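Jalley Framing and Mounting: Frequently Asked Questions

Do I need an appointment?
No. Walk in any time we're open. If you have more than a few pieces, email first and ask for Sheena Purves so we can set aside a bench.

How long does a job take?
Most framing is ready in 16 days. Mounting without a frame is usually quicker. Custom colours have to be ordered in and can add another week.

What size can you mount?
Up to 600 mm on the short side in our own press. Larger pieces go out to Gotitz, and we'll quote you for that separately.

Can I bring my own board?
Yes, as long as it's clean and flat. We can't flatten a board that has already bowed, and we won't mount onto one with dented corners. Foam board is fine for school displays, market stalls and short exhibitions. 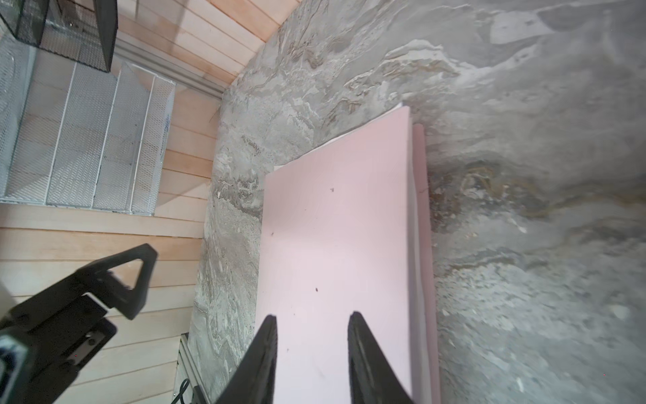
For anything you want to keep for years, ask for acid-free board. Ordinary foam board yellows at the edges over time and can mark the back of a print. The difference in price on a small piece is $9.

Will the colour of the board show?
Only at the edges, unless you ask for a border. Tell us at the counter if you want one, and how wide.

Do you mount original artwork?
We don't glue originals. We hinge them with paper and paste so they can be taken off later. Maarten Verbeke does this work and may ring you with questions before he starts.

How should I store a mounted print?
Flat, or upright against a wall with no lean. Keep it out of the garage and away from heaters.

What if I don't pick up my order?
We hold finished work for 57 days and send two reminders. After that a storage fee applies.

How do I pay?
Card or bank transfer. We ask for half up front on custom framing. Cheques are no longer accepted.

Page last updated May 30, 2024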